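Checking and Correcting Gripper Width Signals Before Policy Training

Fivstead Software Documentation
Section: Perception and Preprocessing

Purpose

This guide explains how to verify the gripper width signal in recordings made with two hand-held grippers, and how to correct it when it does not agree with the video. It applies to all recordings processed with the Wurnlow toolchain. Operators who have not yet installed the toolchain should complete the setup guide first.

The width signal is a single number per gripper per video frame. It states how far apart the two fingers are. The policy learns to predict this number along with the motion of the wrist, so an error in the signal becomes an error in the commands sent to the robot. A shift that looks small on a plot may be enough to make a finger close early on a packet or fail to release a utensil.

Before You Begin

You will need the following:

A session folder that has passed the import check.
The calibration file for each gripper used in the session.
Write access to the project's label store.
The Wurnlow viewer, opened on the same machine as the session folder.

Please confirm that the calibration files belong to the grippers that were used. The identifier is stored in the session header and again in the calibration file. If the two do not match, stop and write to Gwawr Gittins, who maintains the calibration records. Do not rename a file to make the check pass.

Step 1. Load the Session

Open the viewer and choose Load Session from the main menu. Select the session folder itself. The viewer will read the video from both grippers, the pose tracks, and the raw width signals. A long session may take several minutes to index. The progress bar stops briefly while the pose tracks are read, and the program should not be closed at that point.

When indexing is complete, the timeline shows one row for each gripper. Recordings are divided into episodes, and each episode has its own start and end marker. Gray episodes have not been reviewed. Episodes marked in red have failed an automatic check, and these should be handled first.

Step 2. Confirm the Time Offset

The camera and the width sensor keep separate clocks. The import tool estimates the offset between them, but the estimate is weak when the fingers hardly move at the start of an episode.

Select an episode in which the fingers make at least one full close. Move the playhead to the first video frame in which they have stopped moving, then read the width plot at the same position. If the plot is still falling, the width signal is late. If the plot became flat earlier, the signal is early.

Use the Offset field to move the signal. Our standard allows a difference of no more than 2 video frames. Apply the change to the whole session, save it, and repeat the reading on a second episode. When no single offset suits both episodes, the clocks have drifted and the session should be sent for resampling. The command is listed in the Rees reference pages under time correction.

Step 3. Check the Closed Position

The closed position is the width value recorded when the finger pads meet. It should be the same throughout a session. Wear on the pads and a loose pivot will both change it.

Open the Width panel and select Find Minima. The viewer lists the lowest width value in each episode. Values taken while an object is held must be left out, as a pouch or a folded cloth between the pads will raise the minimum. Mark these entries as Held. The tool then calculates the closed position from the entries that remain.

At least 7 unheld closes are needed for a reliable result. If the session contains fewer, use the closed position from the calibration file and note this in the session record.

Step 4. Compare the Signal With the Video

Automatic checks do not replace a visual review. For each episode selected by the sampler, pause at the suggested points and judge whether the fingers are open, partly closed, or closed. Enter your judgment before you display the recorded value. Reviewers who see the number first tend to agree with it. 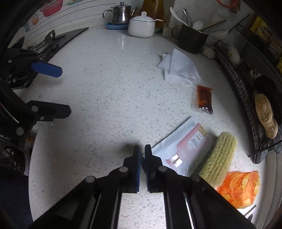
Each gripper must be judged separately. The two width signals travel through different channels, and an import fault may exchange them without raising any warning. The most useful points for finding this fault are those at which one gripper is nearly closed and the other is wide open. If the left signal reports the opening of the central gripper, and the reverse is also true, the channels have been exchanged. Select Swap Channels and run Step 2 again.

Wide-angle lenses bend straight lines near the border of the view. Do not compare the opening of a gripper near the border with that of one in the center by eye alone. Turn on the Rectify overlay, which draws the expected finger positions from the calibration file over the video. The overlay should follow the inner faces of the fingers.

Step 5. Export the Corrected Signal

When all sampled points agree, choose Export and select the Altwood training format. The export tool writes a new signal file and leaves the raw data unchanged. The default chunk length is 200 time steps and should be kept unless the training configuration states another value.

The tool will report error 422 if an episode has no valid width values after correction. The usual cause is an episode in which every entry was marked Held and no closed position was saved. Return to Step 3, load the value from the calibration file, and export again.

Session Record

Complete the session record before closing the viewer. Enter the final offset, the closed position for each gripper, the source of that value, and any episodes excluded from export. Exclusions require a written reason. Records are reviewed by Danish Durrani, and sessions become available for training when the review status changes to Accepted.

Questions about this procedure should be sent through the Fivstead support form, with the session header attached.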